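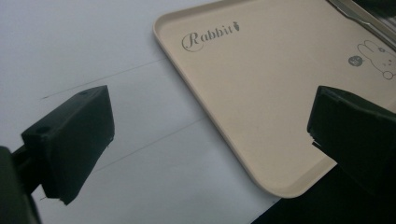 Serving Trays and Tableware: Revised Arrangements for the Dotgate Dining Room

The Dotgate Community Center has completed its annual review of the trays, plates and cups kept in the ground floor dining room and the adjoining kitchen. The review covered 366 items in all, including those held in the tall cupboard beside the serving hatch. Members and visiting groups are asked to read the following notes before their next booking, as several of the arrangements have changed.

Trays for the children's tables

The larger part of the tray stock was bought for general use and remains in good order. The children's tables have until now been served from the same stock, and the center has received regular comments that the full-size trays are too heavy for younger diners to carry. The children's tables will therefore be served from a separate set of light plastic trays with raised rims, each with a printed design. There are 54 trays in this set. They are to be kept together on the lower shelf at the hatch end of the room and should not be mixed with the general stock.

The printed designs serve a practical purpose. Each children's table has been given the name of an animal, and a child who has left the table to collect a drink or a second helping can find the right place again by looking for the matching picture. Table cards carrying the same names are stored in the drawer under the hatch. Groups using the room on Monday mornings have followed this system since March, and the staff on duty report that the line at the hatch moves more quickly as a result.

The Rabbit table is the one nearest the garden door. Its trays are beige with rounded corners, and have the name in decorative script with a small carrot next to it and a line drawing of a rabbit to the right. Parents have asked whether the trays may be bought. The center does not sell tableware, and the supplier, Stamer, accepts orders only from registered premises.

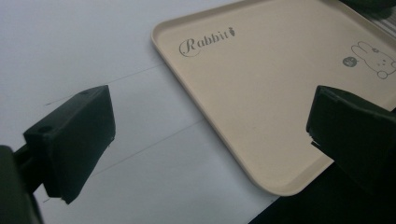
Groups that seat fewer children than usual may leave the Rabbit table unset and use the tables closer to the hatch. In that case the Rabbit trays should stay on the shelf, so that the next group finds a full set.

Washing and drying

The printed trays may be washed by hand or placed in the upper rack of the dishwasher. They should not go in the lower rack, where the heat has caused older plastic items to warp. Scouring pads, steel wool and powdered cleaners must not be used on any printed surface. A soft cloth and ordinary dish soap are sufficient for most marks. Dried food under the lip of the rim is best loosened by soaking the tray in warm water for a few minutes before it is wiped.

Trays must be fully dry before they are stacked. During the review, 41 items from the general stock were found to have been put away damp, and a number of these had to be washed again before they could be returned to use. The drying rack next to the second sink has been moved forward to give more room, and trays should be stood in it on their long edge.

Stacks should be no higher than the shelf divider. The printed side faces up.

Damaged items

Any tray with a crack, a chipped rim or a rough edge should be taken out of use at once and placed in the gray box under the sink. Please do not return it to the shelf with a note attached, as notes have come loose in the past. Fading of the print is not treated as damage, and faded trays may remain in use provided the name can still be read. Items left in the box are checked at the end of each week and replaced from reserve where possible.

Groups are not charged for ordinary wear. Where several items are broken during a private event, the cost of replacement may be added to the booking fee in accordance with section 2 of the hire agreement.

Loans to other sites

The Lekthorpe branch has asked to borrow tableware for its summer lunches. Loans of general stock may be arranged through the Dotgate office with one week's notice. The children's trays are not available for loan, since the set is needed here on most weekdays. Borrowed items must be washed before they are returned and entered in the loan book, which is kept in the office and not in the kitchen.

The Li Room upstairs has its own small supply of cups and plates. These are marked on the underside and should be carried back upstairs after use. A number were found in the dining room cupboard during the review and have now been returned.

Questions about the arrangements should be addressed to the Dotgate office, which is open from 9 a.m. to 4 p.m. on weekdays. A printed copy of these notes has been placed inside the cupboard door.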